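Cotton bath mats, wash shrinkage and the spin cycle

I replaced the mats in both bathrooms last December and decided to keep a log this time. The previous set had shrunk until the edging puckered, and I had no idea whether that took five washes or fifty. The log is a notebook page taped inside the linen cabinet door. Each entry has the length, the width, the dry weight, and the wash settings.

The two mats under test are a Plumell and a Batex. Both are sold as all cotton with a looped pile. The Plumell weighed 515 grams out of the bag and the Batex 470. I weighed them on a kitchen scale after leaving them overnight in the same room, which matters more than I expected. Cotton takes up water from the air, and a mat weighed right after a shower in the next room reads high.

Length is measured along the center line with a steel tape, mat face down, no pulling. I started out measuring along the edge and dropped that after the third wash. The binding and the base cloth shrink at different rates, so the edge tells you mostly about the binding.
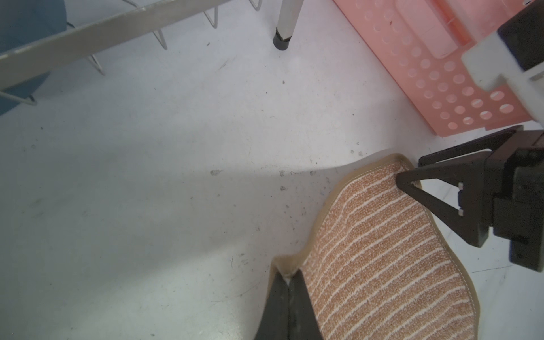
Most of the shrinkage came early. The Plumell lost length in the first two washes and then very little. The Batex lost less at first but kept going, a small amount each time, and by the eighth wash it was the shorter of the two relative to its starting size. Width hardly moved on either one. I take this to mean the lengthwise yarns were under more tension when the cloth was woven, and hot water let them relax. A mill could reduce that by washing the cloth before cutting, and I assume the price difference between mats is partly down to whether they bother.

Washing temperature had less effect than drying. A warm wash followed by a line dry gave almost the same figures as a cold wash followed by a line dry. One trip through the dryer on high did more than the three washes before it. The dryer is a Birkett, an older model with a timer and no moisture sensor, so it will happily keep heating a load that was finished 20 minutes ago. If yours has a sensor your results may be better.

Then there's the spin. A wet mat is heavy, and a single mat in a front loader goes to one side of the drum and stays there. The machine detects the imbalance, slows down, tries again, and eventually gives up and leaves you with a dripping mat. Washing two mats together fixes it most of the time. One mat and two bath towels also works. Filling the drum with small items doesn't, because they don't shift enough weight to the other side.

Detergent: I use Nulgate powder at half the scoop. A full scoop left the pile stiff, and a second rinse brought it back, so I put the stiffness down to residue. Fabric softener is out entirely. It coats the loops and they take up water more slowly. A crude check is to put a teaspoon of water on the dry pile and time how long it sits on the surface.
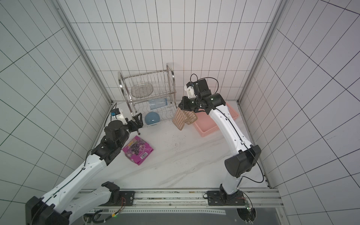

Dorrance Laundry Notes, a reader who comments under that handle, wrote in after the first version of this post to say the teaspoon check is unreliable on new mats, as they often leave the mill with a finish that takes several washes to come out. Fair point. My early readings were slow on both mats before any softener was involved, and I've struck them from the log.

The same comment asked about rubber backing. Neither of these mats has it. I stopped buying the backed kind after one shed black crumbs into the drum filter.

Next change is to line dry everything through the summer and see whether the Batex levels off. The notebook page is nearly full, so I'll start a second one with a column for room humidity, which I should have had from the beginning. It was 49 percent in the hallway when I took the last set of weights.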